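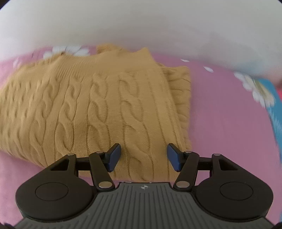 A folded yellow cable-knit on the flowered sheet, gripper open above the center cable.

1/ The Gistberg garment handling group is posting a short update on its collection of folding examples. The work is led by Ferhat Bilgin and began in June.

2/ The collection now holds 1,502 recorded demonstrations. Of these, 166 involve heavy knitwear. Shirts and towels make up most of the remainder.

3/ Knitwear was added at the request of our partners at Berard. A thick cable knit bends and springs back in ways that a cotton shirt does not, and a model trained only on thin cloth has few examples to draw on when it meets one.

4/ Each demonstration is performed by a person holding one gripper in each hand. Both grippers record throughout. Operators are asked to work at an even pace and to avoid correcting a fold more than once.

5/ Sleeves receive particular attention. In the second picture, one gripper holds the left cuff of a cardigan up off the bed while the right sleeve lies folded across the chest. The other gripper is open over the front of the knit. 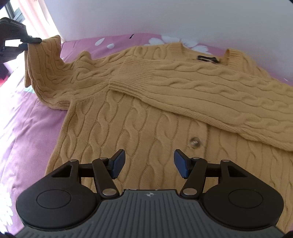
6/ Review and exclusions
Every recording is checked by a second person before it enters the collection. To date, 86 knitwear recordings have passed review. The others are waiting their turn.

A recording is set aside if the garment leaves both views for a long period, or if an operator touches the cloth with a bare hand.

7/ Bedding and backgrounds
Patterned sheets are kept in the collection on purpose. Homes have patterned sheets. The Stöcker set, recorded earlier, used a plain gray table throughout, and the group considers the 2 sets to be complementary.

8/ Access
Partner institutions may request the reviewed portion through the Matley data desk. Please state the intended use and the name of a responsible staff member. Requests received by 31 Jul 2020 will be handled in the first round.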